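## The case for the small bin

Manninen started selling plastic storage bins in June from a shop of 926 square feet, and the ones that go out the door fastest are the small ones. Customers come in asking for a big tub with a lid. Many of them leave with a few open bins instead.

Open bins suit things that get used every week. Boxes can stand upright with the printed side facing out, and pouches can stand on their own base. A lid slows people down, and whatever sits at the bottom of a deep tub tends to stay there until moving day.

Color does most of the labeling. In the back room at Briditz, a mail-order pantry firm with 400 products on its list, yellow is for boxed goods and blue is for bags. New packers learn it in one shift. A paper label gets added only when two products look alike.

The same rule works in a kitchen cabinet. Pick two colors, keep one kind of package in each, and save a deeper basket for anything too tall or awkward for the rest. Measure the shelf before buying, rims included.

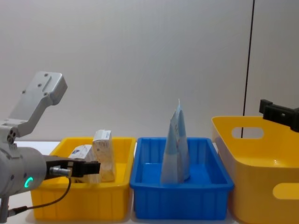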